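3.2 The move of Omska and the question of the second public

Omska opened in June in a former tire repair shop, in a street which at that time had no other place for art. The founders were five graduates of the same printmaking class. They paid the rent from their own salaries for the first two years, and the program was made from what they and their friends could show without transport costs. When the owner sold the building, the group moved across the river to the Mateos yard, where it still works today. In our interviews, almost all members divide the history of the space into "before the yard" and "in the yard", and we follow this division in the present section.

The attendance books are our main source for the first period. They are simple school notebooks in which a visitor could write a name and, if he or she wished, a remark. We counted 369 signatures at openings before the move. The books do not record people who did not sign, and Taras Romaniuk, who kept them, estimates that at crowded evenings many visitors went directly to the drinks and never saw the notebook. For this reason we do not treat the number as attendance. We treat it as a list of persons who wanted to leave a trace of their visit, and this is a narrower group.

Of these signatures, 81 belong to people who signed more than three times. This core public was made mostly of other artists, their partners, and teachers from the two art schools of the city. Several of them later exhibited in the space. The border between public and program was therefore weak in the first period, a condition which earlier studies of artist-run spaces describe as typical and sometimes criticize as closed. Our respondents knew this criticism well. One of them told us that at the old place "we were making openings for the people who were making openings for us".

After the move the situation changed in a way the group had not planned. The Mateos yard is shared by a frame maker, a bicycle storage, a dance school for children and a small canteen which serves lunch from eleven until three. To reach Omska it is necessary to walk through the whole yard and past the tables of the canteen. In the first months the members saw this as a disadvantage, and the minutes of their meetings contain long discussions about signs, arrows and a separate entrance from the back street. The separate entrance was refused by the yard administration and the arrows were never made.

What happened instead is that persons who came to the yard for other purposes started to enter the exhibition. Parents waiting for the dance class were the first such group. Later came the workers of nearby offices, who ate in the canteen and had some minutes left. We call these visitors the second public. They differ from the core public in three points: they come during the day, they do not come to openings, and they almost never sign the book. They became visible to the organization only when Hậu Thân, at that time responsible for the daytime hours, began to make a pencil mark for each person who entered between noon and closing. On some days she marked 37 persons, more than had signed at several openings at the old address.

The canteen has an important role in this process, and the members did not expect it. Artists who install a show eat there, and conversations about the work begin over food with people who have not yet seen it. Two exhibitions in the second period were proposed in this way, by visitors who had first come only for soup. The relation was also financial in a modest sense. For the anniversary program the canteen kept its kitchen open until late evening and asked no rent for the tables, and in return Omska printed its menus for one year.

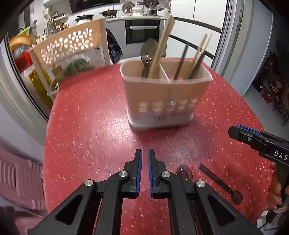 Figure 4. Utensil holder with chopsticks on a red speckled table.

3.3 Two neighboring cases: Drarkach and Draris

To see whether the second public is a result of the yard or of the work of the group, we compared Omska with two other spaces. Drarkach is located on the fourth floor of an office building and can be visited only by ringing a bell. Draris has a shop window on a tram street and is open every afternoon. Both are run by artists, both have a similar yearly budget, and both changed their address at least once.

Drarkach has no second public at all in our sense. Its visitors come by invitation, stay long, and know each other. The organizers consider this a quality of the place. They told us that a visitor who has climbed four floors will look at a drawing longer, and our own observation during two evenings agrees with this, although the number of evenings is too small for a firm statement. The program there includes slow works, readings and sound pieces of more than one hour, which would be difficult in a yard with a dance school.

Draris is the opposite case. Many people stop at its window, but few open the door. During one week of observation we noted 200 persons who stopped and looked for longer than a few seconds, and only a small part of them went inside. When we asked some of those who remained on the sidewalk, the most common answer was that they thought it was a shop and did not want to be asked what they were looking for. A window gives visibility, but it does not by itself give a reason to stay near the place.

From this comparison we draw a limited conclusion. The second public of Omska depends on waiting time — the half hour of a dance class, the end of a lunch break — and on the fact that this waiting happens a few steps from an open door. The group did not create this time, but it learned to use it. After the first year in the yard the daytime hours were changed to follow the canteen and the dance school, and the texts on the wall became shorter. Some members of the core public complained about the shorter texts, and a longer version is now kept in a folder near the entrance.

It remains open how stable the arrangement is. The lease of the canteen is renewed every year, and the dance school has asked for a bigger hall elsewhere. Romaniuk considers a new move possible. In section 4 we discuss how the three spaces prepare for such a change and which parts of their archives they intend to carry with them.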